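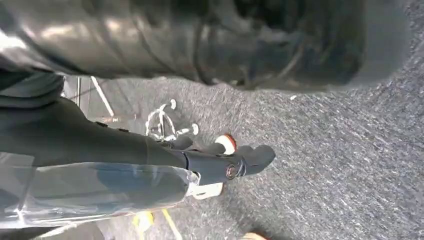
Back from a long weekend at Flevwood State Park and I have so much to say about it that I'm making a thread. Get a snack.

I'd driven past the sign on the highway for years and always figured it was a boat ramp and a couple of picnic tables. Wow, was I wrong. There's a lake, a creek you can wade in for most of a mile, a campground up in the pines and a row of old stone cabins that I'm already plotting to get back to in December.

We camped in the upper loop. If you get to pick, go for the sites on the outside of the curve. They back up to the woods and you get morning sun on the tent, which my wife and I care about a lot and our kid cares about not at all.

Sites have a fire ring, a table and a lantern post. Water is at the end of each loop. The bathhouse is older but the showers were hot every time I used them, even early, and the pressure was better than what we have at home.

OK, trails! The one everybody does is the Lakeshore Loop. It's flat, it's pretty, and you'll share it with strollers and dogs and one guy with a huge fishing cart. Go anyway. The boardwalk over the marsh end is full of red-winged blackbirds right now and they are LOUD.

But the one I'm going to be annoying about is the Madwood Trail. It leaves from behind the amphitheater, drops down through hemlocks to the creek, then climbs up the other side on stone steps the park crews put in by hand back in the day. Three miles out and back. I did it twice. 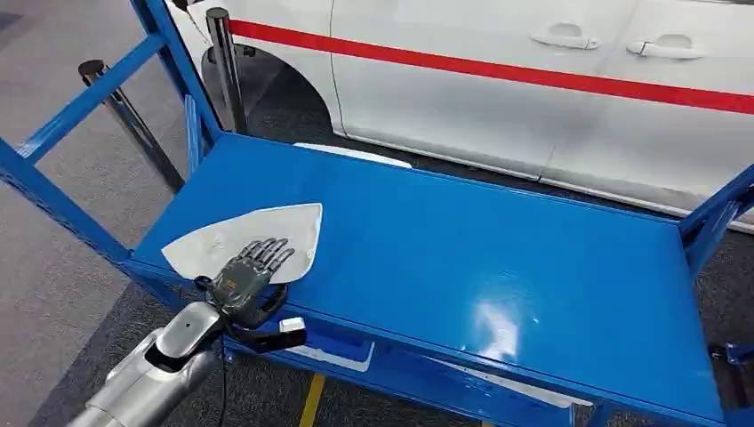

Blue cart, top tray, hand on the wipe.

The steps are uneven and they were slick the first morning, so wear real shoes. I wore sandals the first time and learned my lesson at step four or so (I'm fine, my pride is a little scuffed).

At the top you come out on a flat rock called Dindska Ledge. 1010 feet up according to the little metal plate, so nobody's calling it a mountain, but you see the whole lake and the dam and the farms going off to the west. I sat up there eating a cheese sandwich for a solid hour and would do it again today.

I asked at the nature center where the name Dindska came from and got three different answers from two people. Best one: it was a family that ran a sawmill on the creek before there was a park. If anyone local knows more, please tell me, I love this stuff.

Speaking of the nature center — go! It's small, just one room and a porch, but they have a live box turtle, a wall of pressed ferns and a big relief map of the park you're allowed to touch. My daughter ran her finger up the creek on the map and then wanted to go find the exact bend. We found it. Crawdads everywhere.

There was a night walk on Saturday led by a naturalist, Maksym Harasym, and it was the high point of the whole trip for me. No flashlights. He had us stand still on the dam road until our eyes adjusted, and then the fireflies got going in the field below and the whole group just went quiet.

He also does an owl call with his bare hands that got an answer from across the lake. A real owl! I've been practicing in the kitchen since we got home and so far all I've gotten is the dog leaving the room.

The walks are free but you sign up on a clipboard at the nature center, and the sheet fills fast. We got the last spots.

Boats: you can rent canoes, kayaks and those pedal things at the little dock. Get a canoe and head left, away from the beach, toward the narrow arm they call Norðdahl Cove. The water goes dark green and still in there and there's a heron that clearly owns the place. No motors allowed past the buoys, so it's very peaceful. 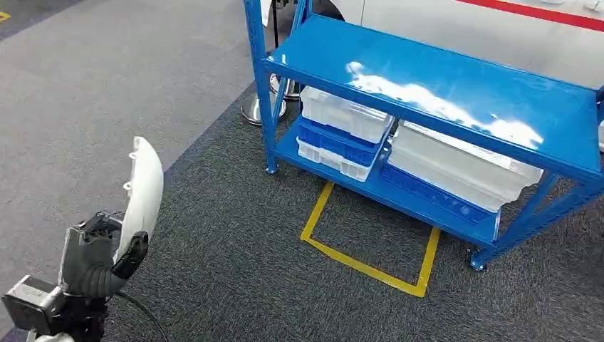 It's a longer paddle than it looks, though. Going in was easy and then we had wind in our faces the whole way back. Bring water and a hat, and if you've got a small kid in the middle of the canoe, bring more snacks than you think you need.

Fishing, for the people who asked: I'm not much of an angler, but folks on the pier were pulling in bluegill and the occasional bass. You need a state license. The camp store sells worms, right next to the ice cream freezer, in case that affects your decisions.

The camp store also has firewood, ice, those giant marshmallows and surprisingly good coffee. It opens at seven and there was a line by ten after. Very friendly line. I got a pancake tip in that line (a splash of the creek-side cook's secret, which is just malt powder) and I'm passing it on to you free of charge.

Cell service: none in the campground, one bar at the beach, plenty up on the ledge. Download your maps before you leave home or grab a paper one at the entrance. The paper one is better. It shows the springs.

A couple of things I'd love to see fixed. The sign where Madwood crosses the bridle path is down, and we went the wrong way for a while before a nice woman on a horse turned us around. And the lower lot at the beach fills up on weekends, so come early or walk over from the campground on the path behind the dump station. It's nicer than it sounds.

Day use is cheap, camping isn't bad, cabins book up way ahead. The stone ones have fireplaces. I peeked in a window of an empty one and there was a window seat looking straight at the lake, and I have thought about that window seat every day since.

If you've been and there's a trail I missed, put it in the replies. I didn't get to the north side at all and I hear there's a waterfall over there after a good rain. We're going back!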